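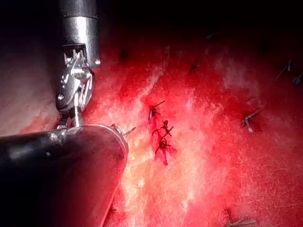

A jointed metal instrument and a black shaft against red tissue.

Interrupted suture

An interrupted suture is a way of closing a wound in which each stitch is placed, tied and cut separately. It differs from a continuous suture, where one length of thread runs the whole way along the wound and is tied only at its ends.

Each stitch holds on its own, so the rest of the line usually stays closed if one knot slips or a strand breaks. A single stitch can also be taken out early — to drain fluid, for instance — without undoing its neighbors. The method takes longer than a continuous closure and leaves more knots in the tissue. 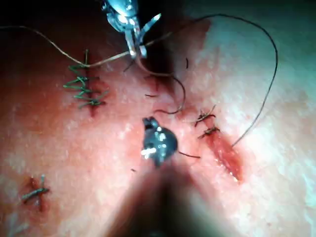
Thread may be absorbable or permanent, and it may be a single filament or a braid. Dyed thread is easier to find against blood and tissue. Braided thread handles well and holds a knot firmly, while a single filament slides through with less drag but often needs extra throws.

After the knot is tied, the ends are trimmed to short tails. Tails cut too close may let the knot come loose; long ones can irritate the tissue around them. Stitches are set at even distances and pulled just tight enough to bring the edges together, as too much tension can cut off the blood supply.

See also: Continuous suture; Mattress suture; Surgical knot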